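시연 데이터 수집 절차 안내: 탁상 물체 조작 과제

1. 적용 범위
본 안내서는 Prusetari 조작 학습 과제에 사용할 시연 데이터를 수집하는 작업자를 대상으로 한다. 원격 조작 장치의 기본 사용법은 Stasetley 장비 교육에서 다루므로 여기서는 생략한다. 교육을 이수하지 않은 작업자는 단독으로 수집을 진행할 수 없다.

2. 수집 단위
시연 한 건은 물체 하나를 집어 지정된 위치로 옮기고 팔이 대기 자세로 돌아올 때까지를 말한다. 한 묶음은 시연 30건으로 구성하며, 묶음이 끝나기 전에는 작업대의 조명이나 고정 카메라의 각도를 변경하지 않는다. 이번 차수의 목표 수량은 645건이다.

3. 사전 점검
가. 고정 카메라의 영상에 작업 영역 전체가 들어오는지 확인한다.
나. 로봇 팔을 대기 자세에 두고 관절값 기록이 정상적으로 갱신되는지 확인한다.
다. 수집 프로그램 Jia를 실행하고 과제명과 묶음 번호를 입력한다. 묶음 번호는 중복하여 사용할 수 없다.
라. 저장 장치의 여유 공간이 한 묶음을 기록하기에 충분한지 확인한다.

4. 물체 배치
배치표에 적힌 물체만 작업대에 올린다. 물체의 위치와 방향은 시연마다 바꾸되, 팔이 닿지 않는 가장자리에는 놓지 않는다. 직전 시연과 같은 배치가 반복되면 모델이 물체를 보지 않고 동작만 외우는 결과로 이어질 수 있다.

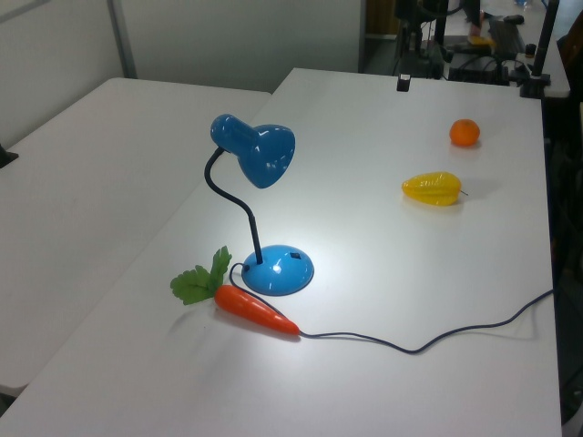
배치의 난도는 물체의 개수보다 물체 사이의 간격과 주변 장애물에 따라 정한다. 과일 모형처럼 주위가 비어 있는 물체는 접근 방향을 비교적 자유롭게 선택할 수 있으므로 초급으로 분류한다. 반면 장난감 당근은 파란 스탠드의 받침 가까이에 놓여 있고 전원선이 바로 옆을 따라 지나가므로 상급으로 분류한다. 이러한 배치에서는 그리퍼를 물체 위쪽에서 수직으로 내리고, 손가락이 전선을 함께 물지 않았는지 확인한 뒤 들어 올린다. 스탠드의 목이 휘어진 쪽으로는 팔을 통과시키지 않는다.

5. 시연 수행
가. 기록 시작을 누른 뒤 팔이 정지한 상태를 잠시 유지한다.
나. 일정한 속도로 물체에 접근한다. 접근 도중 방향을 급하게 바꾸지 않는다.
다. 물체를 집어 목표 위치로 옮긴 다음 그리퍼를 완전히 연다.
라. 대기 자세로 복귀한 후 기록을 종료한다.

한 번 놓친 물체를 같은 시연 안에서 다시 집은 경우에는 삭제하지 않고 ‘재시도’로 표시한다. 전선이 당겨져 다른 물체가 움직인 경우에는 ‘실패’로 표시하고 배치를 처음부터 다시 한다. 작업대 위에 손이 들어온 구간이 있는 시연은 학습용 자료에서 제외한다.

6. 지시문 작성
각 시연에는 한 문장의 지시문을 붙인다. 물체의 이름은 배치표의 표기를 그대로 따르며, 같은 종류의 물체가 둘 이상일 때에는 색상이나 상대 위치를 덧붙인다.
예) 당근을 집어 작업대 왼쪽으로 옮긴다.
예) 노란색 스타프루트를 귤 옆에 놓는다.

7. 검수 및 제출
묶음이 완료되면 Gorier 검수 화면에서 영상과 관절값의 시각이 일치하는지 확인한다. 사용 가능한 시연의 비율이 93퍼센트에 미치지 못하는 묶음은 반려되며, 해당 작업자가 부족분을 다시 수집한다. 제출 마감은 당일 오후 6시이고, 이후에 올린 묶음은 다음 날 접수분으로 처리한다.

반려 사유에 대한 이의는 검수 화면의 의견란에 묶음 번호와 시연 번호를 기재하여 제출한다.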